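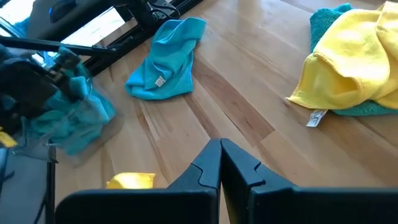 About Melov

Melov tests robot arms for people who are thinking of paying for one. We don't sell them, and we take no commission from anyone who does.

Elisa Cocco and Senan Quinlan started the company in Purkdale after buying a folding system on the strength of a very good video. It was quick in the video. In their workroom it needed a person standing next to it most of the day, and the supplier's answer was a longer video.

We are still hard to impress. When a vendor says a two-arm kit "handles laundry," we want to know which laundry, who put it on the table, and how many tries were edited out. Our cloth trial uses plain microfiber cloths, crumpled or stacked, and runs to 329 attempts per kit. Every miss goes in the report, including the ones the vendor would like to call operator error. One kit last year finished 103 folds we would accept. The brochure had promised "near-human" results. We printed both.

Some kits do well, and we say so, usually with a note on what the service contract costs after year 2.

Who we are

Elisa Cocco, trials
Senan Quinlan, reports and billing
Muireann Tierney, arms, grippers and repairs
Daithí Coughlan, contracts (he reads the small print)

A single-kit report costs $700. Vendors may buy one too, at the same price, and they don't get to see it early or change the wording.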